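Assistant Coach, Junior Tennis (part-time)
Zernville Racquet Club

Posted in November. Open until filled.

Zernville Racquet Club is looking for an assistant coach to work with our junior players from beginner level up to tournament level. The position is part-time, up to 22 hours a week during the school year, with more hours available in the summer. You would report to the head coach, Yogesh Bhardwaj.

The club has six outdoor hard courts and three indoor courts at the Tranon Road site. Juniors use the indoor courts from November until the end of March. Most groups meet between 3:30 and 7:00 p.m., and the tournament squad also trains in the mornings during school breaks.

What you will do

Run group lessons for players ages 5 to 12 on red, orange and green ball courts. Feed balls and lead drills for the tournament squad when the head coach is traveling. Go with players to league matches, including the away matches at Rajput Park and Boltenano. Write a short progress note on each player at the end of a term. Set up and put away nets, cones and ball carts.

New coaches shadow the existing groups for the first nine sessions. These are paid at the full rate. After that you take over two beginner groups of your own, and more are added as the term goes on.
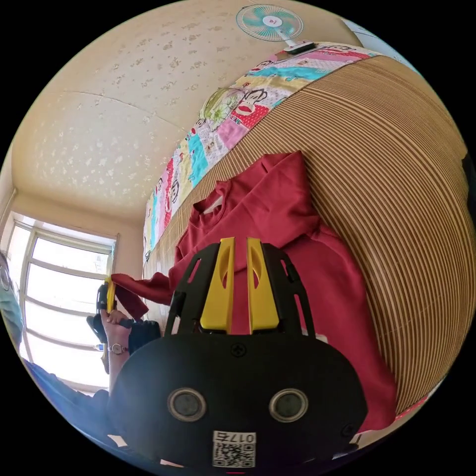
Yogesh Bhardwaj says he would rather hire a patient coach with an average backhand than a strong player who gets bored with six-year-olds. The hitting standard matters for the squad sessions, he adds, but most of the week is spent on footwork, throwing and catching, and getting children to keep score by themselves.

What we ask for

A coaching certificate at any level, or a willingness to start one within your first term. The club pays the course fee, up to $400, once you have finished your shadowing period. Playing experience at high school varsity level or above. A driver's license. Current first aid and CPR cards, or the time to get them before you start. All coaches must pass a background check before working with juniors.

Experience with stringing is useful. So is a second language.

Pay and benefits

Hourly pay depends on certificate level and is discussed at the interview. Travel time to away matches is paid. Coaches have free use of the courts outside member hours and get a discount at the pro shop. Club shirts and a jacket are provided.

How to apply

Send a resume and a short letter to the club office, Room 201 in the main building, or hand them in at the front desk before 6:00 p.m. Include two references, at least one from someone who has seen you work with children. Interviews include 30 minutes on court with one of the orange ball groups, so bring a racquet and court shoes.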